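House rules for the brick cell, revised

The Rondine cell has been through enough operators now that the rules on the whiteboard no longer match what people do. I rewrote them in June. What follows is the current version, with notes where a rule changed.

Scope

These rules cover tabletop pick and place with toy bricks into an open container, teleoperated, parallel gripper, wrist camera on. They do not cover the Bonisitz arm, which has its own interlock and its own sheet.

Before the first episode

Wipe the surface and the fingertips. Dust in the recesses near the tips transfers to the bricks and grip gets inconsistent by mid-afternoon.

Set the speed limit to the collection value, 60 mm/s below 19 mm of clearance. The old rule left this to the operator. Two cracked fingertips later, it is fixed in the config and you only confirm it.

Press the stop button once and check that the arm drops out of servo. Do this on every shift, even if the last shift ended ten minutes ago.

Layout

Vary the poses. A useful layout has bricks upright, bricks on their sides with the hollow underside exposed, and at least one stack. Operators left alone tend to set everything studs up and square to the table, and the Golestani policy we trained on that data could not handle a tipped brick at all.

Same color next to same color is allowed and encouraged. Green touching green is where segmentation fails, so we want it in the set.

Leave the open part of the table open. Do not spread bricks evenly to make it look tidy.

Glare is acceptable if it does not sit on top of the target brick. Check the wrist view at the approach pose, before you start recording. Overhead lights on a glossy speckled top will give you a white band somewhere, and moving the layout a little is faster than moving the lights.
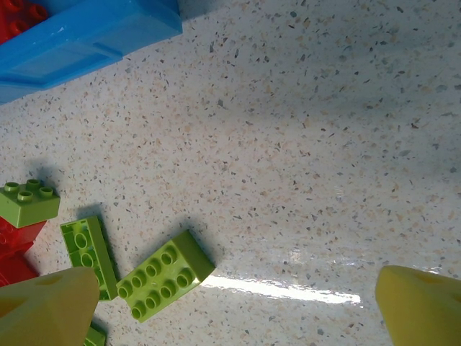 During the episode

Open the fingers fully before descending. Partial opening saves a fraction of a second and costs you a stack when one finger clips it.

Approach, pause, close, lift. The pause matters to whoever labels phase boundaries later.

If a brick falls over, keep recording and recover. If a brick leaves the table, end the episode and tag it. Never reach in while servo is live – this one has no exceptions, and it is the only rule that gets a session canceled.

Logging

One line per episode in Clustier: layout number, outcome, tag. Free text is optional. Batches close at 400 episodes and are not reopened. Corrections go in the next batch with a pointer back to the original line.

Still open: whether 4 failed grasps in a row should end an episode automatically. I lean yes, but the timeout logic needs work first.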